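Home demo kits — worth the money?
Posted in March by Dalal Nimri

dalal_n wrote:
OK, so my brother Omar and I have had the Qaisi starter kit for a month and I promised I'd report back. You get a pair of hand-held grippers with yellow fingers, the cables, and a login for the Vendia upload page. You do your normal chores with the grippers, send in the recordings, and they train a folding model on them. We picked laundry. I did most of my sessions on the big bed, one thing at a time, and made a stack at the side.

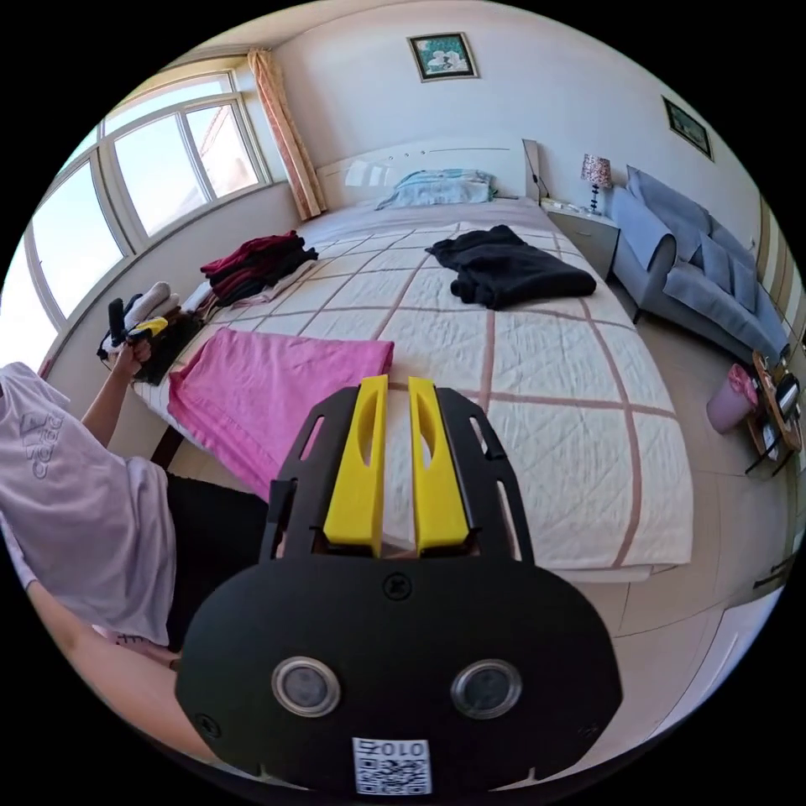 Pink one folded, black one still to go.

The fingers are better than I expected on T-shirts! Socks are a pain. The grips are comfy for 30 minutes, then my wrist starts complaining. Setup took me 40 minutes, mostly fighting with the login.

cunton_fares wrote:
40 minutes?? Mine took 5. Did you update the firmware first? Also I don't agree about the wrist — hold it lower, closer to the body, and it's fine.

dalal_n wrote:
Yes, I updated it, thanks Fares. And I tried holding it lower. Maybe you have bigger hands. Anyway, what I like is that you don't have to clear the whole room or buy a special table. I worked right on the bedspread with the reds and blacks piled up on the edge, and Vendia accepted the session with no notes.

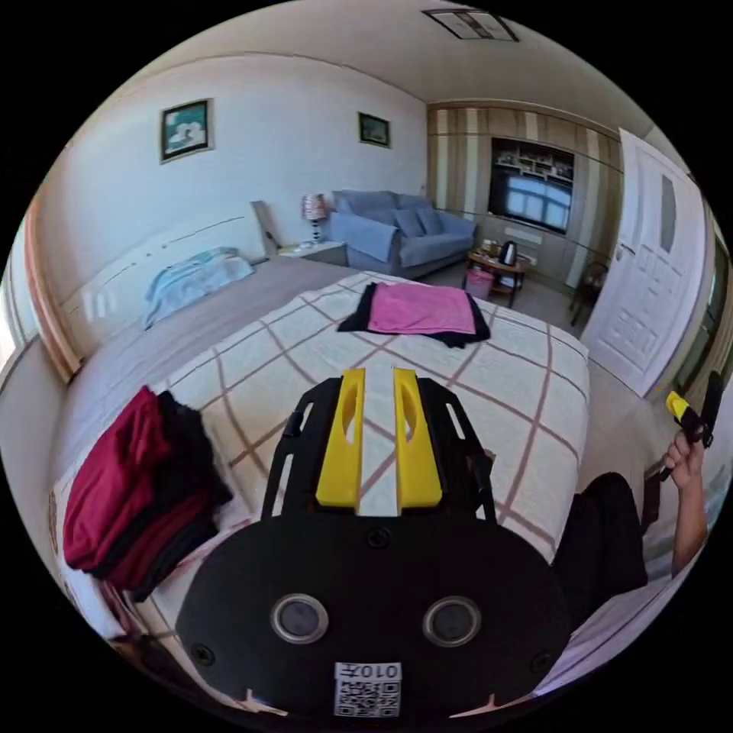 What I'd change before paying full price

myungja_y wrote:
The manual, for one. Mine from the Stininton shop had a whole page on charging and one line on how to pick up a sleeve. I'd also like softer finger pads. Dark clothes are hard for me to grab by the hem.

dalal_n wrote:
Agree on the manual, not so sure on the pads. For me the trick is to lay the shirt near the edge of the bed and get one finger under the fabric before squeezing. 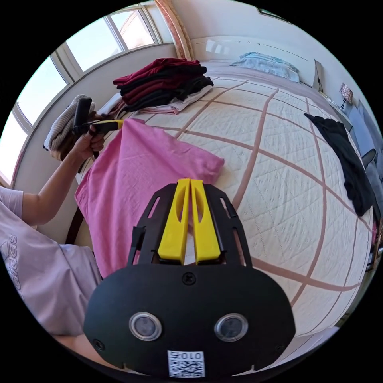 I also go slower than I think I need to, and I keep the finished stack well away from whatever I'm folding. Knocked it over twice in my first week — so annoying.

cunton_fares wrote:
Slow is bad advice, sorry. They want natural speed, it's in the Vendia guide.

dalal_n wrote:
Natural for me IS slow, lol.

Comments (2)

Dae-han Geum: Does the rental plan include both grippers? The page only says "kit."

Omar Nimri: Ours came with both. Ask them about the spare fingers too, we had to email for those.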